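Brustutmont Snack Table — progress note, February
To: Gallagher small grants desk
From: Ziad Qaisi

Quick one, full accounts to follow. Grant is for setting up and testing a fruit snack table for the after-school room. 14 of 19 planned sessions done. Spend on track. Bowls, cups and the wood table all in use now, no more money needed for furniture.

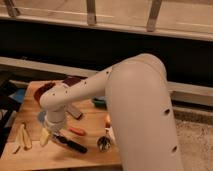

Fruit budget is where we're tight. Price per box went up at Brirkura in the new year, so we switched to smaller orders and fewer kinds. Banana stays in, it's cheap and kids know it. The strips out on the wood at left have gone brown along the edges with dark tips — that's the waste problem I flagged last time. Peeling later from now on, closer to 3 pm. Also want to try lids. Havent priced them yet.

Layout settled after a few tries. Bowls to the back, cup and banana further forward. Small kids can't reach the back row easily, still working on that, maybe a step. 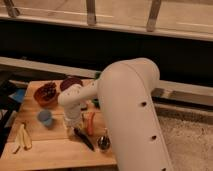

Table at Brustutmont: two bowls in the back row, blue cup and banana nearer the front.

Still to do: last five sessions, parent survey (up to 30 forms, printing at Trokosden), reciepts for January. Would like to move some of the unspent print money over to fruit — please confirm by email if that's OK, need to order before the end of the month.

Ziad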